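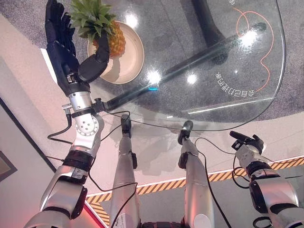

Gallery / Tables and Tableware

Round glass table with fruit bowl
Posted 24 November 2021

The round table is one of the simpler pieces in the Sudville room. It has a clear glass top, a black pedestal post and a black base bar, and you can see the carpet straight through it. We get asked a lot what to put on a glass table. Our usual answer is one thing with some height and some colour, and leave the rest of the top alone.

For this set it was a pineapple in a shallow bowl. The bowl is a pale cream with a smooth rim, wide enough that the fruit can stand upright with its crown on. Cream sits well on glass and doesn't fight with the yellow. A darker bowl would look heavier over a black base.

Glass throws back whatever lights are on above it, so expect a few bright spots on the top in the evening. A bowl in the Torkora range measures 87 mm deep if you want something lower than a vase. The table is listed in the catalogue under item 2461, and the top can be ordered separately.

Pineapples keep for a few days at room temperature. Turn the fruit on its side now and then if the base is getting soft, and put a folded tea towel under the bowl if you plan to slide it around. Wipe the glass with a damp cloth first and a dry one after.
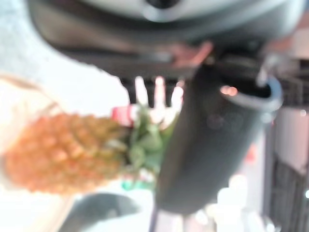

The pineapple on its side, green crown still on.

The colour runs from amber to pale yellow, and the skin is rough enough to hold up against plain furniture. Lemons or mandarins do the same job in the same bowl, but you need more of them.

More from this room: Skultik side chairs, Ammann floor lamps. The next gallery goes up in December and will cover sideboards.

Gallery 65 of 96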